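Project Brirero: progress report for the autumn period
Prepared for Inger Kvaran, program manager
From Kusum Rajput, software lead

Dear Inger,

Thank you again for making the time to call in last month, and for the very useful questions you sent afterward. I've tried to answer most of them as I go along, so this report is a little longer than the last one, and I hope you'll forgive me for that. The short version is that the perception work is in good shape, the planner is better than it was but still slower than we promised you, and the labeling tool has become something the whole team uses every morning, which pleases me more than I can say.

Where we were at the last report

You may remember that in the spring the arm could find a part it had seen before, provided the part was clean and nothing much was lying against it. Used suspension and driveline parts are seldom like that. They come in dark, greasy and tangled together, and our old pose estimator would happily lock on to the wrong edge of a control arm and report high confidence while it did so. Shivam Awasthi spent the early part of this period going through the failures by hand, and his notes convinced us to stop tuning the old model and retrain from the ground up on close-range views.

Perception

The new training set has 1712 labeled wrist views. Trilok Rawat set the labeling rules, and he was strict about them (there was some grumbling, I'll admit, mine included). The most important rule is that an annotator marks a part as visible only where its outline can really be followed, and leaves the rest blank. In the old set people had filled in the hidden portions from memory, and the network had learned to guess along with them.

The retrained model, which we call Imier, handles dark parts on a gray background much better. Ribbed rubber boots are still its weakest category. The ridges repeat, so the pose can slip along the boot by one fold and the match score hardly changes. Shivam has added a term that looks at where the boot meets the neighboring part, and on the recorded data this removes most of the slips. We haven't yet run it long enough on the arm for me to claim the same there. 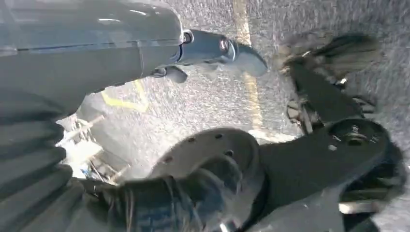

Round features have been our great friends in all this. Bolt holes and bushing eyes give the estimator something firm to hold on to, even when most of the part is in shadow, and we now fit those first and let the long edges follow. Eirlys Llewellyn suggested this order back in the proposal stage, and I owe her an apology for having put it at the bottom of the list.

Motion blur is the other thing I should mention. At normal approach speed, many of the wrist views are too soft for a reliable pose. We tried a deblurring step and dropped it again, as it sharpened edges that weren't there. What we do now is simpler: each view gets a sharpness score, the poor ones are given less weight, and if too many poor ones arrive in a row the controller slows the approach until things improve. It costs a little time on each pick. I think it's worth it, but I'd be glad to talk that over with you.

Planning and control

The planner now treats any region the camera hasn't seen clearly as occupied. That sounds obvious written down, and yet the previous version assumed unseen space was free, which explains a good many of the bumps we reported in the spring. The price is that it sometimes refuses a grasp that any of us standing there would call easy. Trilok is working on a "look again" behavior, where the arm moves to a second viewpoint before giving up, and the first trials are encouraging.

Planning time is the milestone we've missed. The target was 2 seconds per grasp and we are at 9 in cluttered arrangements. Much of that goes into collision checks against a very fine surface model, finer than the grasp needs. Eirlys has a branch with a coarser model for the far field and the fine one kept only near the fingers. I'd hoped to have her numbers for this report, but the branch was merged only last week and I'd rather send you proper figures than hopeful ones.

On the control side, the contact detection has been moved from the planner's process into the low-level loop. This was a dull and fiddly job, and Shivam did it patiently. The arm now stops on contact without waiting for the planner to notice.

Tooling

The replay tool, Gruber, began as an afternoon's script and is now how we settle every argument. You pick a run, and it plays the wrist view, the estimated poses and the planner's choices side by side. We keep 36 difficult runs as a standing regression set, and any change to perception or planning has to go through all of them before it's merged. Two changes that looked fine to me on paper were caught this way — one of them my own, on the afternoon before I was due to show it off.

Still open

The link to the Hondon cell controller isn't finished. We have the message format agreed, but the error handling is thin, and at present a dropped connection means somebody has to walk over and restart the session. I'd like to move one month of Trilok's time from documentation to this, with your approval.

For the coming period we plan to finish the second-viewpoint behavior, bring planning time down, and run the boot correction on the arm over a proper stretch. I'll send the planning figures separately in December, along with the revised milestone table. Please do ring me if anything in here is unclear or worries you.

With warm regards,
Kusum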